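Search this manual Enter keyword Go

Kullura Stone Countertop – Care and Resealing Guide
Section 6: Applying the Sealer

Read this section in full before opening the container. Resealing applies to polished and honed surfaces. Do not reseal a surface that still darkens under a wet cloth in patches; see Section 4, Stains.
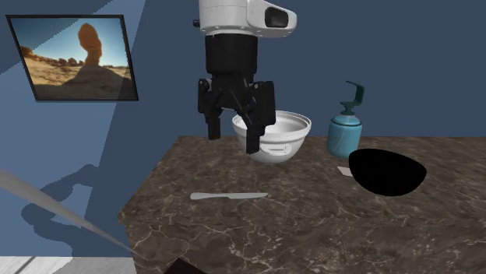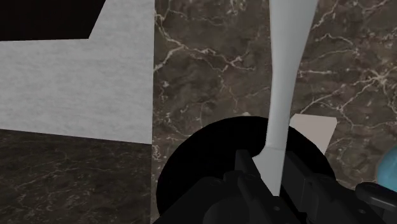 Brown marbled countertop, shown in both views.

Before you start

1. Remove all items from the countertop, including small appliances and mats.
2. Wash the surface with Bamero neutral cleaner and warm water. Rinse twice.
3. Dry with a lint-free cloth, then leave the stone uncovered overnight.
4. Mask sinks, cooktops and painted edges with low-tack tape.

CAUTION: Do not use vinegar, lemon juice or bathroom descaler on marble. Acid etches the polish, and sealer will not hide the marks.

Applying the sealer

5. Shake the container. Pour a small amount of sealer, part no. 2108, onto a folded cloth. Do not pour directly onto the stone.
6. Work in sections no wider than your reach. Wipe in overlapping strokes, front to back.
7. Leave the sealer on the stone for 6 minutes. Add more to any area that dries early.
8. Buff off all excess with a clean cloth before moving to the next section.
9. Repeat steps 5 to 8 for a second coat after two hours.

NOTE: One 900 ml container covers a standard kitchen with two coats. Very porous stone may need more.

NOTE: If a hazy film remains, dampen a cloth with fresh sealer, wipe the film and buff at once. Film left to harden must be removed with stripper, part no. 239.

Curing

10. Keep the surface dry for 24 hours. Light use is possible after this time – oil, wine and coffee should be kept off for three days.

Testing the seal

11. Place a few drops of water on the stone and wait 10 minutes. If the drops stay beaded, the seal is complete. If the stone darkens, let it dry fully and apply one more coat.

Test again every August, or sooner near the sink.

© Kullura Surface Care | Contact support | Back to top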